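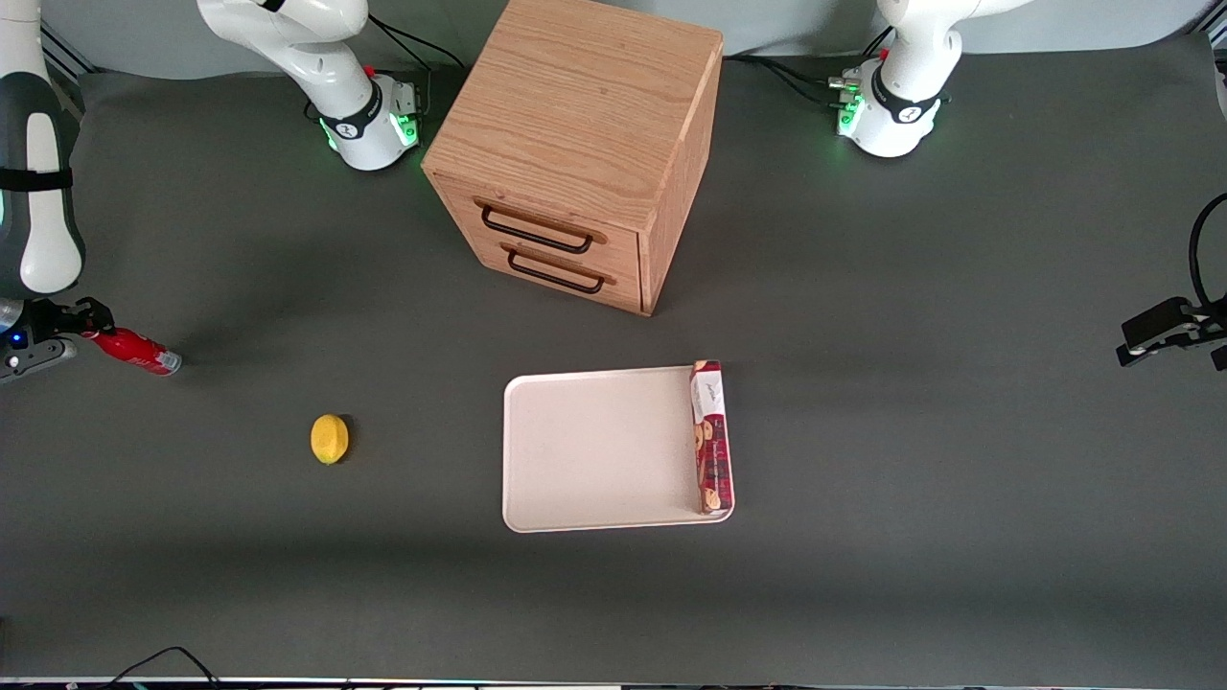

Two arms, one table: writing the rules for shared workspaces

A bench with two arms bolted to it is governed by much the same safety documents as a bench with one. The hazards differ. Each arm is an obstacle to the other, the working volumes overlap, and a fault in one controller leaves the second arm moving unless somebody has wired it otherwise.

Sellen, which builds tabletop handling cells, put its own house rules in writing on 2/5/20, after 27 months of working from a wall chart and habit. The document runs to 3 parts: layout, motion and stopping. Gemma Gatti, who edited it, says the layout section took longest.

"People think of layout as tidiness," she says. "I wanted it treated as a parameter, the same as speed. If the tray has moved, the risk assessment describes a different cell."

Layout

The rule is that every fixed item has a recorded position and every loose item has a recorded zone. A small cabinet with two drawers counts as fixed, even when it is only resting on the surface, as the arms will pull on its handles. A tray counts as fixed. A drinks can, a lemon or a box of biscuits is loose, and may be placed anywhere in its zone at any angle.

Items that roll get a further clause. A can on its side must be at least one can's length from the table edge. Fruit has no such limit but may not be placed behind a fixed item, where the operator cannot see it from the stop button. A package that overhangs the rim of a tray is allowed, provided that the overhang is noted at the start of the run and the approach height is set from the package, with the rim ignored.

Cables are dealt with in one paragraph. They should leave from the rear of each base and be held down at intervals. Anything crossing the front of the table has to be logged and kept outside both reach envelopes. Gatti concedes that this is the clause most often broken.

Motion

The overlap between the arms is treated as a single resource. One arm holds it at a time. The other waits outside, gripper stationary, until the first has withdrawn and its controller has released the lock. Handovers from gripper to gripper are the only exception and need a separate assessment.

Sellen caps tool speed at 416 mm per second inside the overlap and 700 mm per second elsewhere. Both figures come from its own stopping tests, carried out with the heaviest permitted payload and repeated each March. They are not transferable to other arms, and the document says so on its first page.

Drawers are handled under a force limit with no speed allowance at all. A bar handle gives a two-fingered gripper a secure hold, and a secure hold on a cabinet that is not clamped means the cabinet can travel. The arm must stop if the force rises before the drawer position changes.

Stopping

One button stops both arms. Status lights are advisory: a green ring at the base may be used to confirm a state the operator already has from the controller, and never as the only evidence that it is safe to reach in.

Loredana Palumbo, who reviews cells for the integrator Cattaneo, thinks the stopping section is sound and the motion section too strict. The single lock roughly doubles the time of some tasks, she argues, and Jetance, a planning package she has used at the Bukau site, can keep two arms apart by calculation.

Gatti's reply is that a calculated separation depends on both controllers agreeing about where the arms are. The next revision will allow it where position feedback is independently checked. Until then the lock stays.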